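What counts as a good robot episode? Project report, Ritu Srivastava

Okay so my project this semester was supposed to be about teaching a robot to open kitchen doors, and it ended up being mostly about rules. I did not plan that! But when I sat down with the 216 simulated episodes our lab group had piled up (we call the set Gratura, after the kitchen layout most of them use), I found that the five of us had been marking them "success" or "fail" in five different ways. One person called it a success if the door moved at all. I wanted the door fully open. Dr. Chong, my advisor, asked me which one was the rule, and I didn't have an answer, so that became the project.

The first thing I did was read through whatever we had in writing. We had a page and a half from the group before us, titled Stetberg Guidelines for some reason, and it was pretty good on safety for the real arm (speed limits, who stands at the stop button, no reaching into the work area while it's powered) and had one line about simulation. The line was "same as above." Simulated doors don't pinch anybody's fingers, so I needed something else.

I ended up with 14 rules in the first draft, which was way too many. Nobody in my group could remember them past lunch, me included. The ones about labeling were the hardest to write, so they get most of the space in this report.

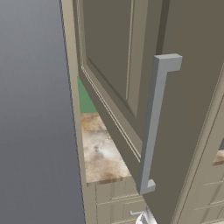
Rule 4 is the one I rewrote the most, and it's about when a person is allowed to write "open" in the log. My first version said to label a door open when it looks open from the robot's camera. That sounds fine until you try it on a cabinet door that swings toward you. With the gray-brown door out at a steep angle like that, you get a strip of green wall and some marble countertop through the gap, and it's really tempting to type "open" and move on. But how far is it open? I guessed, my labmate guessed, and our guesses weren't close. So the rule now says you read the hinge angle out of the simulator and put the number in the log, and the camera view is only for notes. The same goes for contact. A gripper tip can sit low in the view, just under the end of a bar handle, and you can't tell from one still whether it's about to touch anything. Rule 5 says contact comes from the contact sensor log or it doesn't get written down.

After that I had two people relabel the same 28 episodes, once with the old habits and once with the new rules. (Small test, I know. I had one Friday and a lot of coffee.) With the old habits they argued over almost every partly open door. With the new rules the arguments were mostly about typos and one episode where the log file was missing, which gave me Rule 6: no log, no label.

Things I'd still fix: the rules say nothing about drawers, and drawers don't have a hinge angle, so somebody needs to write a version for sliding distance. I also want a rule for episodes where the door opens but the arm bumps the frame on the way. Dr. Chong thinks that's a fail. I think it's a success with a flag on it, and we're still going back and forth. The next group takes over in April for the Tondmont kitchens, and I've left them the draft, both sets of labels, and my notes on the drawer problem.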